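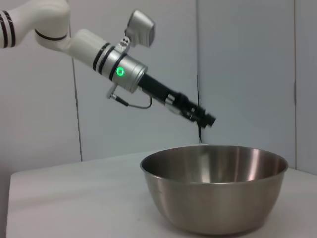
The Last Two Minutes

The bus from Trernton came late, and we had only ten minutes to warm up. My shoes were still cold when the game began. I remember this better than many of the baskets.

Dostinton had beaten us in December by 18 points, in the same gym, with the same drum behind our bench. I was a substitute then and I stayed a substitute now. From the bench you learn a game in another way. You hear the coach breathe. You know which of the parents is angry before he shouts.

With two minutes left it was 77 to 77. Our center made his fifth foul and sat down beside me with a towel on his face. The coach looked along the bench, one time to the left and one time to the right, and then he said my number.

I did not touch the ball for one full minute. I ran where I was told to run. Their guard was faster than me, so I stayed one step behind him and watched his belt, as my father taught me in the yard.

Then he lost the ball. It rolled to me slowly, like a dog that knows you. I picked it up and I heard the whole bench shouting, but I could not understand any word. I threw it to our captain, who was already running, and he put it in.

It finished 79 to 77. In the bus they sang, and the captain gave me half of his sandwich. It was cheese, a little dry. I ate it very slowly, and I looked out of the window until we saw the lights of Trernton.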